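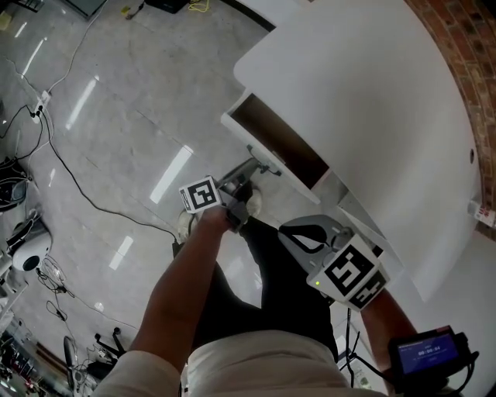 Kimutai Mutiso wrote to ask whether children can come to the robotics open day, and whether they may touch anything. Yes to both. Under 6 they need an adult with them at all times.

When is it?
Monday, September 23, 2024, at the Pandale building. The last one was in May.

Do I have to book?
Yes. Each session takes up to 49 visitors.

Can I try the hand-held grippers?
Yes, at the Trindavetti tables. Staff show you how to hold them first.

Is there a lot of standing?
Most of the demonstration is done on your feet. Ask at the desk for a chair.

Can I park there?
Use the Sellska lot across the street. Please watch for cables on the floor once you are inside.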